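Erthorpe Breakfast Blend, loose leaf

I have been drinking Erthorpe's Breakfast Blend since July, when my grocery store stopped carrying the Benítez tea I used to buy. I'm on my third tin, so I think I've given it a fair try.

It's a blend of Assam and a Kenyan tea, cut fairly small. The dry leaf smells malty with a little something like raisins. I use one rounded teaspoon to a mug and water just off the boil. At 4 minutes it is strong and brown and takes milk well. At five it gets bitter, and no amount of milk fixes it. I drank it black a few times and found it thin in the middle, so I wouldn't buy it for that.
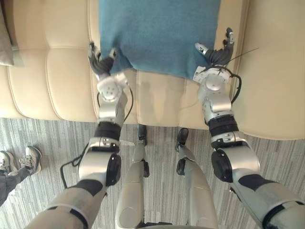 Blue cloth over the top of the tufted sofa.

The tin is the weak point. The lid fits so tightly that I've spilled leaf twice getting it off, and there's no inner bag. I moved mine to an old Zodby canister after the second spill. The label also gives no packing date, only a batch number. Mine was 3,233, for anyone who wants to compare.

Ainhoa Carrasco, who comments here often, asked how it stacks up against Lurkamov Morning. I bought a box to find out. Lurkamov is smoother and more forgiving if you forget the pot, but it comes in bags only, 50 to a box, and it doesn't have much smell.

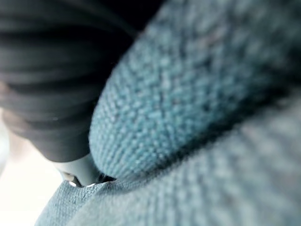
For a second cup from the same leaves, neither one is worth the trouble. Erthorpe gave me something pale that tasted mostly of the pot. I did get a decent iced tea out of it by using double the leaf in 900 ml of cold water and leaving it in the refrigerator overnight. A slice of lemon helped.

I'll keep buying the Erthorpe for weekday mornings with milk. If you take your tea plain, try a small tin first.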